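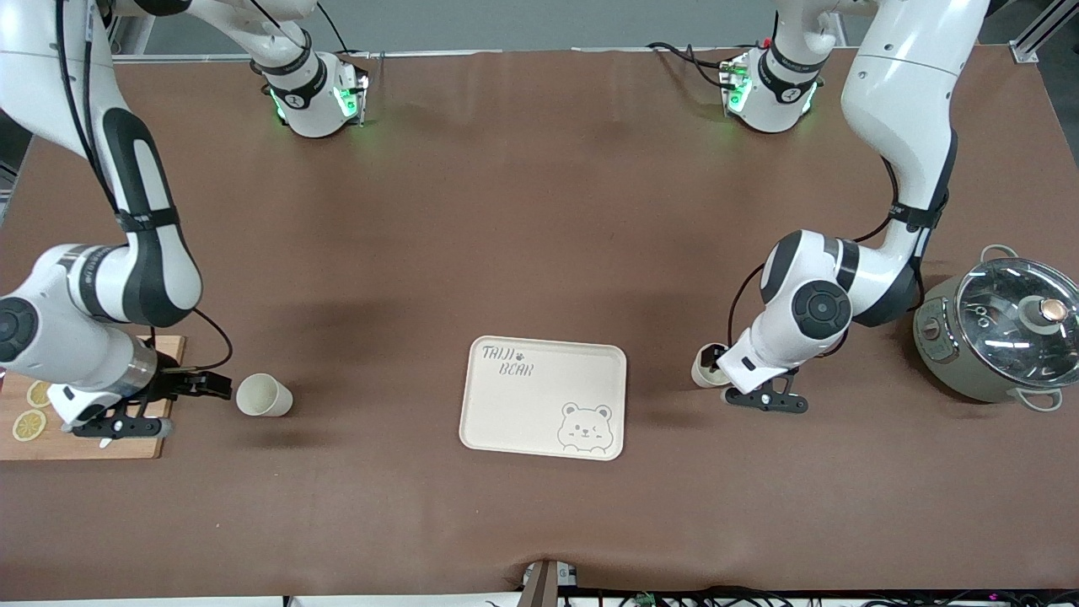
Codside two-arm kit: notes from my bench

I've had the Codside kit on loan from Zolholm for 28 days now and this is my running README for anyone thinking of buying one. Two white arms, a two-fingered gripper on each, and a drinks routine I'm building with paper cups, lemon slices and a tray.

What I like

Setup took me 50 minutes – way less than I feared! The grippers can be set soft enough for paper cups.

What bugs me

Cables. So many cables. And the manual skips step 7 completely.

Files

400 short runs, one folder per run. Questions go to Wendy Dawber.

Last edit: 4 February 2019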